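Odd Shapes and Open Bins: Your Questions
Kaltance Home Sorting Pages
Updated 30th June

I love getting mail about closets. Ever since the hall closet pages went up, questions have been arriving about the stuff that refuses to stack: rackets, umbrellas, foam tubes, bendy poles, bottles with a mystery inch of water in them. I've gathered the ones that come up most and answered them as fully as I can. If yours is missing, send it in!

What counts as an odd-shaped item?

Anything that won't sit flat, won't stand up by itself, or won't share a box politely. Tennis rackets are the classic, with all that width at one end and a handle sticking out of whatever you put them in. Umbrellas, tent poles, curtain wires, pool noodles, yoga rollers, kites and fishing nets all belong here too. I'd add sports bottles, which are a perfectly sensible shape until you own nine of them and they start rolling.

Books, folded clothes and board games aren't on these pages. They're easy. (I know, I know, your board games aren't easy. There's a separate page for those.)

Where do I start?

With a table. Please don't start inside the closet with a flashlight in your teeth. Carry everything out, put it down on one big surface and look at it in decent light. It is such a cheerful feeling to see the whole lot at once, and you'll meet things you forgot you owned before you've even begun.

I set mine up by a window whenever I can. Dark umbrellas and dark cables look exactly the same under a hall bulb, and a clear plastic bag might as well be invisible.

I don't have a big table. Can I use the floor?

You can, and plenty of people do. My knees vote no. My first apartment was 400 square feet and I sorted on the ironing board for two years, one shelf at a time, and it went fine. A bed works well too, as long as you finish before you need to sleep in it.

Should I cover the table first?

Yes, if you care about the finish. Flattened cardboard is my favorite by a mile. It's free, a racket won't skate around on it, and you can write straight on it with a marker: KEEP over here, FIX over there, WHOSE IS THIS in the middle. When you're done you fold it up and slide it behind the door for next time. I've had the same refrigerator carton going since last September and it only gets better with age.

An old bedsheet is second best. Newspaper slides around and leaves gray on your fingers.

How long does a closet take?

Set a timer for 60 minutes and stop when it rings. One ordinary hall closet fits into that if you resist trying on the hats. Garages are another matter, and I break them into single shelves. You'll have plenty of energy left the next day, and you may find yourself looking forward to it. I do!

What order should I sort in?

Long things, then wide things, then small things. That's the whole system, and I'm a little bit in love with it.

Long things are the poles, tubes, umbrellas and anything bendy. Lay them side by side, all pointing the same way if you've got the patience. Wide things are the rackets, frisbees and paddles. Small things go last, and they go directly into a bin, because small things on a tabletop breed.

Do I really need bins? I have shoeboxes.

Use the shoeboxes! I mean it. Get through a whole closet with what's in the house before you buy anything at all.

If you do end up shopping, look for open-fronted stacking bins, the kind you see in workshops and hardware stores. The front slopes down so you can see in and get a hand in even when there's another bin sitting on top. No lids to lose. I started with five and thought that was plenty, and it was, for the hall. A bright color helps more than you'd guess. Bright blue shows up at the back of any shelf, even with a folded umbrella and a racket lying nearby, and you can point at it from across the room when someone asks where the tape is.

How do I handle the bendy stuff?

Thin flexible rods are my favorite reader question, because everybody has one and almost everybody has forgotten what it belongs to. Hold it upright over the table, pinch it low down, and see how it behaves. A rod that stays nearly straight can be stored standing in a tall tube. A rod that flops is happier lying along the back of a shelf. Don't force it into a loop to make it fit a small bin. It'll wait until you've turned your back and then spring out and take the tape with it.

If there's a tent in the family, check the tent before you throw any rod away. Then check the kites. Then the pop-up laundry hamper.
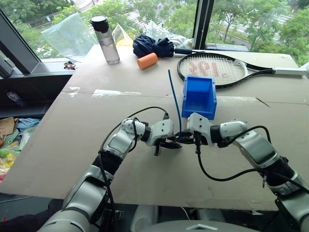

What about a tennis racket?

Hang it or lay it flat, and keep heavy things off the strings. A single hook inside the closet door is plenty. I used to lean ours in the corner behind the coats, where it fell over every time the door opened, for years, and I have no idea why I put up with that.

If the racket has a white grip it's going to show the dirt, so wipe it down before it goes away. Leave it out on the table until it's dry to the touch. And if you find balls in the same closet, give them their own bin with a good high front. Balls are the one thing a sloped bin is bad at.

And umbrellas?

Open every single one before you decide. It takes a minute and it's weirdly fun, like a very slow parade. Check the ribs, check the strap, check that it stays up. Then close it properly: shake the fabric loose, smooth the folds all the same way around and wrap the strap last. A bunched-up umbrella takes twice the room of a rolled one and always catches on the next thing you pull out.

Leave it open overnight if it's the least bit damp. Short folding umbrellas can lie in a bin with their handles pointing out so you can grab one on the way to the bus.

Can I store water bottles with the sports gear?

Empty ones, yes. Tip them out, wash them, and leave the caps off until they're dry all the way down. I keep the caps in a small bin of their own and the bottles upside down on a rack. For single-use bottles, have a swallow of courage and take them straight to recycling. Somebody will tell you they're saving that one. Give them until dinner.

I keep finding pieces of foam. Keep or toss?

Depends on the foam! Cylinders are worth keeping if they're clean and still springy. A short length of foam tube makes a lovely bumper for a shelf edge, a boot-shaper, or padding around the handle of something you carry a lot. Squeeze it hard and let go. If it puffs back up, it stays. If crumbs come off in your hand, out it goes, and vacuum where it was.

Bright orange foam is a gift to the disorganized, by the way. I use a piece as a marker for where I stopped when the timer rang.

What do I do with all the plastic bags?

Every closet has them, crumpled up clear ones especially, and there's usually something still inside. Feel each bag before you throw it out. I once rescued a full set of picture hooks from a bag I'd have sworn was empty.

Keep a few good ones for loose parts, flatten them, and tuck them in the front of a bin. The rest can go wherever your town takes soft plastic. Here in Kenberg that's the drop-off by the library parking lot, but please look up your own rules.

And cables? They aren't odd-shaped, they're just annoying.

Agreed, and they always end up in a tangle on the windowsill! I give cables a separate evening. While you're sorting the closet, push them off to one side in a heap and don't even try to unpick them. One bin, one label, done for today. Clips go in with them, since you'll want clips when the cable evening comes.

How should I label things?

With the word you'd shout. If your household calls it "the floppy pole," write FLOPPY POLE. Painter's tape and a fat marker will do beautifully, and you can peel it off when you change your mind, which you will. I've relabeled my top shelf so often that the paint has a slight shine to it.

My kids undo everything within a week. Any hope?

Lots! Lower the bins. Anything they use should be below their shoulders with the open front facing out, and dropping a thing in should take one move. My Usuga page has a longer write-up on family closets, including the dress-up box that finally worked for us.

Don't correct them if the frisbee is in with the umbrellas. It's in the closet. Celebrate.

Where should things go that I don't want?

Ask the neighbors first, then the school, then the thrift store. Sports gear goes fast in early summer. Wipe it, pair it up with whatever belongs to it, and tape a note on saying what's wrong with it if anything is. People are very kind about a loose grip when you've told them up front.

Can I send you a photo of my closet?

Oh, please do! Before pictures are my favorite, the messier the better. Use the form on the contact page and tell me whether I may share it in the Prumier newsletter. I read every one, usually with my second coffee, and I answer on weekday mornings.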